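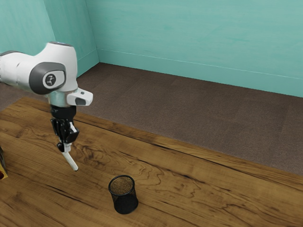
A wooden tabletop, with white and gray equipment at left.

Public Libraries Should Keep Their Evening Hours
By Oratile Zulu

The Tarlow town council will soon decide whether its library should close at five on weekdays. The proposal would save money in the first year. It would also shut out most residents who work regular hours, and the council should reject it.

Last July, the library recorded 2,957 evening visits. Many were made by students and by parents who had come straight from work. The branch in Ashworth is 16 miles away, and the last bus back leaves before six.
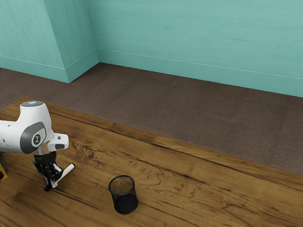
Supporters of the change, among them council member Keegan Tomoana, point to online lending as a substitute. Online lending serves readers who already have a good connection at home. It does not provide a quiet desk or a librarian who can help with a benefits form. The council should fund the present schedule for two more years and review it then.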